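4. Setting up walking routes

The Livon planner promises a safe route on the first try. Treat that as a first draft and check every leg yourself.

1. Open Routes, then New, and enter your start and end points.
2. Set your walking speed. The default suits a fit adult with no bags - most people should pick the next one down.
3. Set the longest leg to 30 minutes. The planner accepts 34, but the rest stop prompt then comes late.
4. Go through the list of street crossings and confirm each one.

Caution: "Confirmed" only means that somebody tapped a button. It says nothing about traffic.
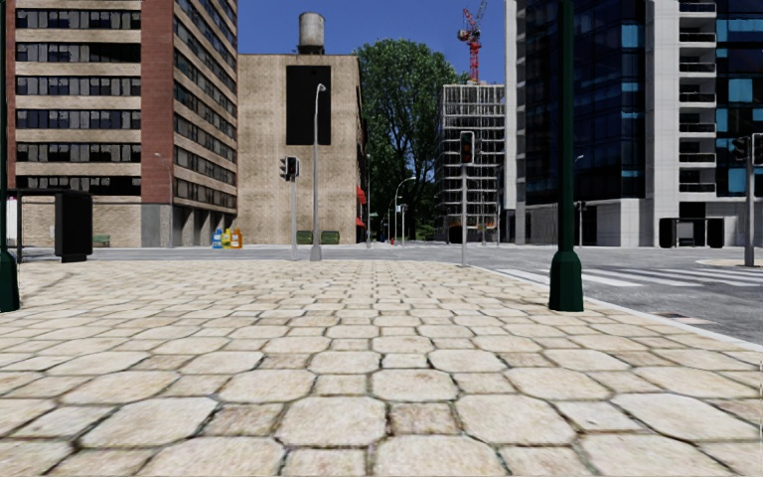
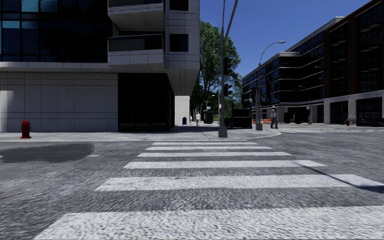 Striped crossings are entered as Type 2.

5. Tap Save, then reopen the route. If a leg has gone missing, enter it again.

Note: The "scenic" score comes from user votes. We would leave it off.

Kodikara Route Guides | Contact | © March 2023 | Back to top

Related
- Importing the Stokport map pack
- Skanitz: known gaps in path data
- Why your arrival time is wrong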